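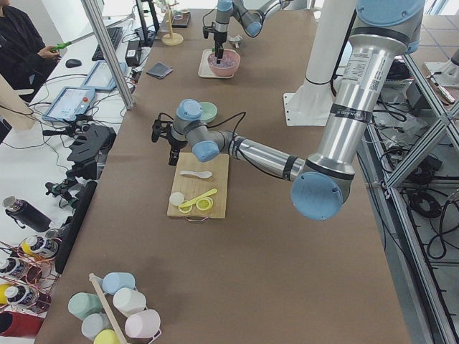

Free blood pressure checks at a men's health night – do we need permission?

Posted by Nouri, Feb 5, 2024

My walking group in Mermont wants to put on a men's health night in July. We have the use of the hall at the Makasmont library, which holds 100 people. The plan is a short talk, then blood pressure checks for anyone who wants one. One of our members is a retired nurse and has offered to do them with her own cuff. The library says it's fine with them as long as we "have the paperwork," but the person I talked to couldn't tell me what paperwork. Does anyone know? Our budget is $300 and $200 of that is already meant for food.

dmarsh_north

Ask the library for its event insurance form first. Ours had a box for "health screening" and if you left it blank you weren't covered for it. After that, call your county health department and ask whether they have rules on screenings at public events. It varies a lot from place to place, so don't go by what another county does.

On the nurse, check whether her license is still active. A retired nurse may have let it lapse, and that can change what she is allowed to do at an event like yours. Your state board can tell you. If it has lapsed, a clinic or pharmacy may lend you someone for two hours. We asked ours in the spring for a summer date and that was almost too late.

You will also need a plan for high readings. We had a printed sheet with the numbers for the local clinic and the nurse line, and a rule that anyone with a very high reading or feeling unwell got help right then and didn't drive home. Have whoever does the checks look over the sheet before you print it. Put the chairs for the checks away from the food table – people should sit quietly for a few minutes first, and coffee can push a reading up.

Seduvum

we just did it, no forms. took our own cuff and a card table. might be different if its a library though

Nouri

Thanks both. Her license ran out last year, so I'll call the pharmacy on Main Street and get the form from the library.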